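Last updated: April

Home cooks wanted for the Citetti recipe archive

Do you have a box of family recipes that only you can read? We'd love to meet you! The Citetti archive is collecting handwritten recipes from kitchens all over the county, and we're looking for people who will cook from them with us and tell us what the cards leave out. How soft is "soft dough"? How much is a teacup? Those are the things we want to get down on paper while someone still remembers.

We have room for 16 participants this season. You'll come to three sessions of 90 minutes each at our Genel Street rooms, bring one recipe you know by heart, and try one from somebody else's family (this is the fun part, and there is usually cake).
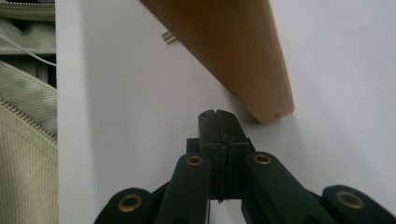
Black gripper, jaws closed.

You don't need any training, and you don't need to be a great cook. Burned edges are welcome. We do ask that you can read cursive or are willing to learn, and that you're happy to have your notes printed in our next booklet. The last one, Dostirura, ran to 132 pages and we still had to leave out most of the pickles!

Participants receive $190 for the full set of sessions, plus the cost of groceries. Please keep your receipts. Tell us about any food allergies when you apply.

To apply, send us a short note about the recipe you'd bring and who taught it to you. A photo of the card is nice but not required. Applications close at 5 p.m. on the last day of May, and we answer every one.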